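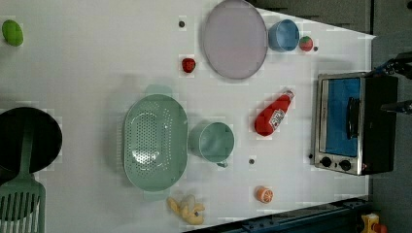 dbriggs_22: My review of the Kimotura arm kit, three weeks in. It's the 3,000 dollar one. Pick and place is solid — it handles the colander and the mug on my white table, and the ketchup bottle lying on its side too. The slotted spatula, no way.

paterson_fan: Three grand and it can't do a spatula?? My Urnumura does flat stuff fine.

dbriggs_22: On bare table? I doubt it. Soft things are where I like the Kimotura.
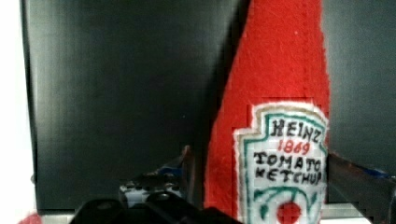

Felt gets 20 tries from me before I change any grip settings.

paterson_fan: Fine, I'll film mine Sunday.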